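Jusonton Carbon Pledge

The Jusonton Carbon Pledge is a voluntary climate agreement among 17 towns in the Zisbridge valley. Its signers promise to cut emissions from town buildings and vehicles to half their starting level. The pledge has been widely praised, mostly by the towns that signed it. Whether it has lowered emissions is much harder to say.

Background

The text was drafted in Jusonton and runs to 2 pages. It sets no penalties and lets each town choose its own starting year. Hegde, the largest signer, picked the year before its old coal-fired heating plant closed, so most of its promised cut was already in hand when the mayor signed. Fodgate picked a year with an unusually cold winter.
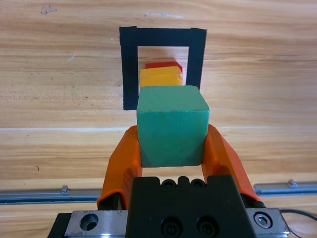 Reporting is also left to the towns. Early reports listed 313 separate measures, but many were plans or studies, and a few appeared twice under different names. Electricity bought from outside the valley is counted by some towns and left out by others, which makes the combined total close to meaningless.

Criticism

Subbarao Kaimal, an energy analyst who reviewed the reports, argued that around 100 of the measures could be tied to any real drop in fuel use. He called the rest "good intentions with a budget line." Supporters reply that the pledge made small towns track their fuel bills for the first time. That claim is plausible, though several towns had kept such records for years.

A revised text with a shared starting year has been proposed. Hegde and Fodgate have not agreed to it.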